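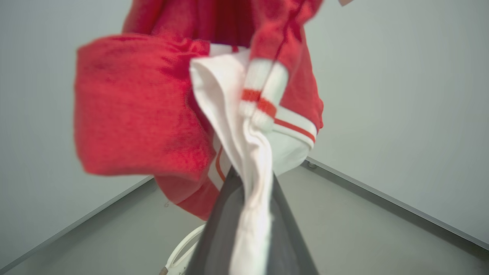 Lilau Reading Log

Version of 27 September 2026

Lilau is a small collection of reading records and short book notes. I keep it for myself since a few years, and now I put it in order so that other readers can use it. It holds 1299 finished books and 3225 notes. One book can have several notes, for example when I read it again.

What is in the files

books.csv has one row for each book: title, author, year of first printing, language of my copy, number of pages, and the month when I finished it.

notes.csv has the text of the notes. A note can be up to 2000 characters long. Longer ones I have shortened by hand, and these are marked with "s" in the last column.

shelves.csv gives the shelf names. Kisix is for crime and mystery, Linow for family novels, and Lâm for poetry and everything translated from Vietnamese. Please keep the accent in Lâm when you import the file, otherwise the rows will not match.

How the books were chosen

They were not chosen with a plan. I read what the library has and what friends lend me, so there is much crime and very little science. Books I gave up before the end are left out.

Known problems

Page numbers of audiobooks are taken from the paper edition. The ratings before last March used five stars, the later ones use ten. I did not convert them. Some notes tell the end of the story.

Use

You may copy and change the files freely for private reading projects and for teaching. If you find a wrong author or a book entered twice, please open an issue and write the row number in the title.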